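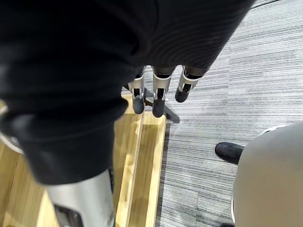
Zilleo: a word list for people who knit from old patterns

Zilleo is a plain text glossary of knitting and crochet terms, mostly the ones that show up in older leaflets and pattern books and make you stop in the middle of a row. I started it for myself one November when I was trying to knit a cardigan from a leaflet that used three different words for the same decrease, and it grew from there. There are 1527 entries right now. I keep it in one file so you can grep it, print it, or drop it into whatever app you like.

What's in the folder

zilleo.txt is the list itself. If you only want one thing, take this one.

abbrev.txt is just the short forms (k2tog, wl fwd, psso and so on) with the full term next to each. Everything in it is also in the main list, but I got tired of scrolling past the long entries when all I wanted was to know what "tbl" stood for.

needles.csv has old needle and hook sizes matched to metric. UK, US and metric each get their own column. Blank cells mean I haven't found a size I trust, so please don't read them as zero.

notes.txt is my running log of things I changed my mind about. It's long and kind of a mess. I had a whole fight with myself in there about whether "plain" should get one entry or two (it got two, because some writers mean a knit stitch and some mean a whole row of them).

What an entry looks like

Each entry takes up a few lines, with an empty line before the next one. First the term, then what it means in today's words, then where I'd expect to run into it, then other spellings if there are any. So the one for "wool forward" goes like this:

wool forward
Bring the yarn to the front between the needles. Before a knit stitch this makes a new stitch, the same as a yarn over.
Mostly British patterns.
Also: wl fwd, wf

I try to keep the meaning line short enough to read with a needle in each hand. Some of them got away from me. The entry for "tension" is way too long and I know it, but people use that word for gauge AND for how tight you hold the yarn, and I wanted both in there!

Crochet entries have a (c) after the term. This matters more than you'd think, since a British double crochet is an American single crochet, and if you mix those up you can end up with a very stiff baby blanket. I made one. The dog has it now.

How I picked the terms

I went through my own shelf first, then two boxes of leaflets from a thrift store, then patterns that friends from my Thursday-ish knitting group let me page through. If a word or short form would have confused me back when I was a beginner, it went in. I left out yarn brand names, names of particular sweaters, and anything I only ever saw once and couldn't work out. Those are in a parking lot at the bottom of notes.txt. If you know what "catch down" means in a glove pattern, I would love to hear from you.

All the definitions are in my own words. I didn't copy from any book, and there are no charts or full patterns in the folder.

Related lists

Rerero is my smaller list for mending and darning words. It has 400 entries and the same layout, so anything you wrote to read Zilleo will read Rerero too. I split it off when the sock section got out of hand.

Niazi is the lace one. It isn't finished. The entries under A through F are decent, and after that it's mostly stubs with a question mark. Use it if you're curious, but swatch first.

Etel is a tiny script that looks up a word in all the lists at once. Type etel and then the term, and it prints every entry that matches. It ignores capital letters and periods, so "K.2 tog." and "k2tog" will find the same thing. It does not fix typos. I tried adding that and it kept telling me that "purl" was "pearl" -- which is also a real old spelling, so now they're both in the list and I took the typo thing back out.

Known problems

The UK needle sizes above 14 are shaky. I found sources that disagree with each other by a quarter of a millimeter, and for lace that's a big deal.

I only read English well enough to do this properly. A few Danish and German terms snuck in through translated leaflets, and they're marked "check me."

My shelf leans heavily toward sweaters and baby things. Hats are okay. Toys are thin, and there's almost nothing on machine knitting, so if you own a knitting machine this list is going to let you down.

Some short forms have more than one meaning. "M1" has 4 in the list and I'm sure there are more out there. When in doubt, go by the abbreviations page of the pattern you're working from, if it still has one. (Mine never do. It's always the page somebody tore out.)

Sending changes

Send me the term, what you think it means, and the sentence it came from. The sentence helps the most. Please type it out exactly as printed, odd punctuation and all, and tell me if the pattern is British or American when you can tell. Small batches are easier on me than one giant file. The biggest one so far had 100 terms in it and I was still sorting it out weeks later, though a lot of good stuff came out of it.

If you change the file yourself, keep it in alphabetical order, save it as UTF-8, and leave the empty line between entries. Etel gets confused without it and runs two entries together.

Using it

Take it, print it, tape it inside your knitting bag, put it on your guild's website. If you hand it on, keep the name Zilleo at the top so people can find their way back for a newer copy. You don't need to ask me first, but I do like hearing what people are making with it.

Next up is the rest of Niazi, G through M, and then another go at those needle sizes.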